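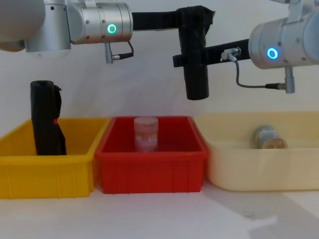

**Minutes - Packaging Returns Working Group, January meeting**

Present: F. Awan (chair), one member each from purchasing, stores and accounts. Apologies from transport.
Start: 2:10 p.m.

**1. Previous minutes**

Accepted with one correction. Under item 4, "Galtine depot" should read "Rana depot."

**2. Deposit balance with Stonik**

Accounts reported 397 crates on the Stonik ledger as issued and not returned. Stores holds signed return slips for 59 of these. The slips were entered under the old customer code and never matched. Fouzia Awan asked that the old code be closed once the slips are posted. Accounts noted that the code also carries pallet deposits, so it can only be closed at month end.

Action: accounts to post the slips and send Stonik a revised statement.

**3. Crate labels**

The paper labels lift at the corners after washing. Purchasing has a quote from Fasonel for molded-in labels, minimum order 800. Stores asked whether the label could sit on the short side, as the long side is hidden when crates are stacked. Purchasing did not know and will ask. No decision.
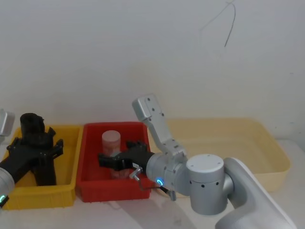
Stores also raised the numbering. The current format repeats after a depot change, and two crates with the same number were booked in last fall. It was agreed to add a depot letter in front of the number on all new labels. Existing crates will keep their numbers until they are next relabeled.

**4. Washing charges**

Galtine has proposed a charge of 19 cents per crate, up from the present rate, with collection included. Accounts pointed out that collection is already paid for under the Rana contract - the two would overlap until that contract ends. The chair asked for both contracts to be compared on the same volume before any reply goes out.

Action: purchasing to prepare the comparison and circulate it.

**5. Other business**

Transport asked by email for a later cut-off on return bookings. Deferred, as transport was not present.

Closed: 3:05 p.m. Next meeting to be set by email.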